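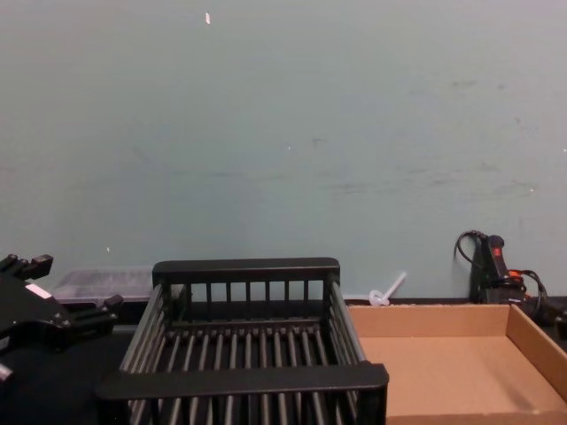

Attachment 1: Dish rack station, gray scuffing on the pale surface to the right

Ticket 23-100
Site: Weltbridge, kitchen bay 2
Category: Surfaces and fittings
Opened by: Sheena Pollock
Priority: Low
Status: Open, awaiting parts

Issue
Gray scuff marks on the pale surface at the dish rack station. Marks were reported in October after the old rack was replaced with the black Skosier rack. Requester asks whether the surface can be cleaned in place or needs to be refinished.

Initial check
Rack empty. Clear plastic container with lid stored next to it, open cardboard tray on the other side. The scuffs form a band. There is also a small white fleck, separate from the band. Not known if the fleck is a chip or debris.

Action 1
Wiped a test patch with a damp cloth and dish soap. Left 15 minutes, wiped again. Slight change at the edges of the marks. No change in the darker streaks.

Action 2
Applied Urrego cream cleaner to the same patch, soft pad, light pressure. Residue transferred to the pad. Patch is lighter but still readable from a normal standing position. Stopped there to avoid dulling the finish.
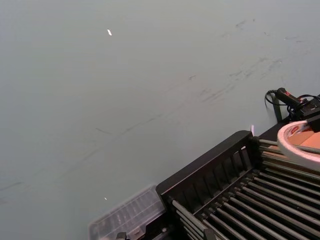 Attachment 2: Closer view, short streaks and smudges, thin scratch line, corner of rack

Notes on attachment 2
The short streaks and blotches look like rubbed-in dirt or marker residue. Treat as a cleaning item. The thin diagonal scratch is faint and is logged separately as surface damage. Do not use an abrasive pad on it.

Probable cause
Rack being dragged or tipped against the surface when lifted out for washing. Not confirmed.

Next steps
Order Alonier melamine sponges, one pack.
Fit rubber feet to the rack, set of four.
Repeat cleaning on the full band once sponges arrive. Move the rack, container and cardboard tray clear before starting.
Check the white fleck with a fingernail. If it lifts, close that item. If it is a chip, add it to the scratch entry.

Requester comment (S. Pollock)
Fine to wait for the sponges. Please put the rack back with the long side facing front.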